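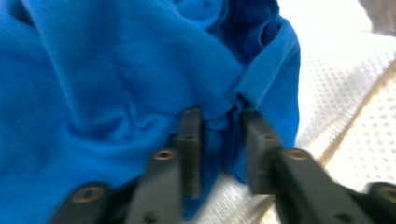 6. Working with cloth: rules for operators

This section applies to all cloth handling done with the Trolau hand-held gripper, including grasping, lifting, folding and laying flat. Read it together with section 5 (Checks before use). Local rules at the Stesa and Sistisside sites may be stricter. Where they are, follow the local rule.

6.1 Preparing the work surface

1. Clear the surface of all items that are not part of the task list.
2. Lay the mat flat. No corner may be folded under.
3. Check that the cloth differs clearly in colour from the mat. White or pale grey cloth must not be used on a white mat.
4. Set the lights to the level marked on the wall switch. Do not change them until the session has ended.

Note: Seams and straps on the mat may stay in view. Loose threads must be removed.

6.2 Checking the fingers

1. Open and close the gripper fully 14 times with nothing between the fingers.
2. Confirm that the fingertip blocks meet squarely along their full height.
3. Look at each threaded insert. An insert that turns, or that stands proud of the plastic, must be reported and the tool taken out of use.
4. Wipe the blocks with a dry cloth. Do not use solvent.

CAUTION: Keep your free hand clear of the fingers while closing. The tool has no pinch guard.

6.3 Making a grasp

1. Drop the garment on the mat from a height of about 57 cm. Do not arrange it afterwards.
2. Choose a grasp point on a raised fold, away from buttons, zips and printed areas.
3. Bring the fingers in from the near side, with the blocks on either side of the fold.
4. Close slowly until the cloth gathers between the blocks. Stop when it no longer slides.
5. Hold still for two seconds before lifting.

Note: A grasp that takes up two layers of cloth is valid, provided the task card does not ask for a single layer. Record it under code D.

CAUTION: Do not drag the fingertips across the mat. Wear on the lower edge of the blocks changes the grip and cannot be corrected by adjustment.

6.4 Ending an attempt

An attempt ends when the cloth has been released and the fingers are fully open. If the cloth slips, open the fingers, withdraw the tool and record the attempt as failed – do not try again within the same attempt. Failed attempts are kept and count towards the session total.

6.5 Service limits

Fingertip blocks are changed as a pair after 2,952 closures, or sooner if the faces are marked. Use only blocks from the Ngcobo spares kit. After a change, repeat 6.2 in full and enter the new closure count in the tool log.

Tools that fail any check in this section are to be tagged and placed on the return shelf. For the return form, see Appendix B.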